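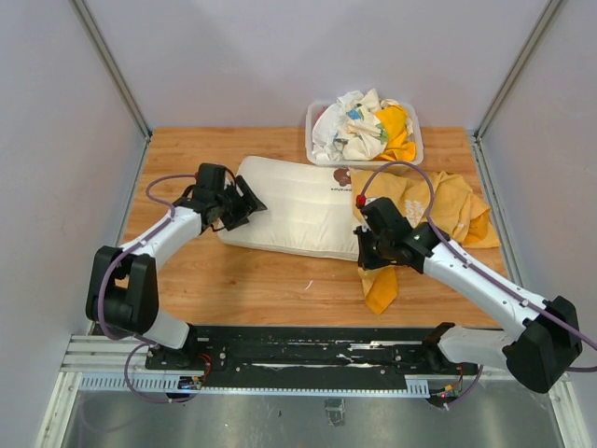
How to Look Up a Town's Population and Road Access

05/01/2020
By Takeshi Sugawara

Print this page | E-mail this page

Search this site Enter keyword Go

Before you move, ship goods or plan a long drive, it helps to have the basic facts on a town in one place. The steps below use Konddale, the seat of Kundard County, but they work the same way for most small towns.

1. Get the right place name. Konddale is both a town and a township. The town has 1,149 residents. The township takes in the farms on the north side and has its own line in the county table. Write down which one you want before you copy any numbers.

2. Find the population table. Go to the county clerk's page and open Records, then Population. Pick the most recent year listed. Older tables stay online and look the same, so check the heading at the top of each one.

3. Note the neighbors. Kundard County touches Sivari County to the east and Kawaguchi County to the south. The Kawaguchi line follows the river, and a few addresses on the far bank still have a Konddale ZIP code. Check the county name on the tax record if the address is close to the water.

4. List the main roads. Route 99 runs north and south through the center of town. Route 235 comes in from Sivari and meets it 7 miles south of the courthouse. On the state map these are shown in red. County roads are gray and have a letter in place of a number.

5. Check for seasonal closings. The upper part of Route 235 closes to trucks in December and opens again when the road office posts a notice. Call the office if the notice page has no date on it.

6. Look up other ways in. Konddale has no airport. There is a bus stop across from the post office, and the county transit page has the schedule. The nearest train station is in Sivari.

7. Save what you found. Put the town name, county, population, table year and road numbers on one sheet. Add the page you got each item from. If two sources disagree, use the county table for population and the state map for roads.

For towns that cross a county line, repeat step 2 for each county and add the figures together. Do not add the township figure to the town figure. In Kundard County the township total already includes the town.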